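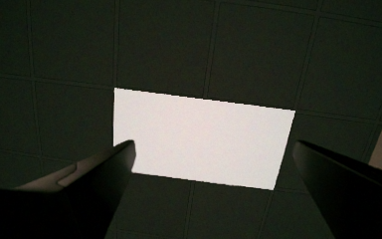
Print this page
E-mail this page

Speaker notes: The Gostach cell stoppage and what followed
Session on automation safety, Hullis site

Opening

Good morning. The purpose of this session is to set out what occurred at the Gostach packing cell in December, what the review established, and which changes now apply at every Prata site. The written report has been distributed. These remarks follow its order but do not repeat its appendices.

No person was injured. The event was nevertheless classed as a safety matter, for reasons that will become clear in the third part of the talk.

Part one: the task

The Wokemeo program picks flat, thin items from a level surface with a two-finger gripper. Work of this kind leaves little margin. The fingertips must come down low enough to take hold of the edge of the item and must stop before they press into the surface beneath. Before release to a physical cell, each version of the program is run in simulation. The version in use at Gostach had passed its simulated trials.

(Pause. Ask whether anyone present has worked with the earlier version.)

Part two: the fault

At 2:20 in the afternoon the left fingertip made contact with the table and continued to press downward. The force limit should have halted the arm at once. It did not do so for 8 seconds. During that time the fingertip pad was torn away and the wrist mount was bent. The arm halted when the operator pressed the emergency stop.

The review found two causes, and both were needed to produce the result.

First, the table at Gostach had been replaced during maintenance. The new table stood 3 millimeters higher than the old one. The height value in the program was not updated, and the maintenance form contained no line asking for it.

Second, the force limit had been switched off in the settings file. It had been switched off for the simulated trials, where false contact readings were stopping the runs. The same file was then copied to the physical cell. The release checklist asked whether a force limit was present in the file. One was present. The checklist did not ask whether it was turned on.

Part three: why this was classed as a safety matter

The guard door at the Gostach cell may be opened with the arm in slow mode, so that staff can clear misplaced items by hand. Slow mode relies on the force limit. For the whole period in which the copied file was in use, which was 20 shifts, that protection was absent, and the control panel gave no sign of it.

(Allow time here. Questions on this point were numerous at the Hullis briefing.)

Part four: changes in force

Settings files used in simulation are now stored apart from those used on physical cells and cannot be loaded by a cell controller.

The force limit is tested by physical contact with a test block at the start of each shift. The result is signed by the operator and kept at the cell.

Any change to a table, fixture or gripper requires a new height measurement before power is restored to the arm.

The control panel shows a red bar whenever the force limit is off, and the guard door remains locked.

Part five: open items

The delay between contact and the emergency stop has been discussed at length. The review made no finding against the operator, who acted correctly. The position of the stop button, on the far side of the guard door, is under separate study.

The question of whether the simulated contact model can be corrected, so that the force limit may remain on during trials, has been referred to the Wokemeo group. A reply has not yet been received.

Questions from the floor. Requests for the full report should be directed to the Hullis safety office.

Print this page
E-mail this page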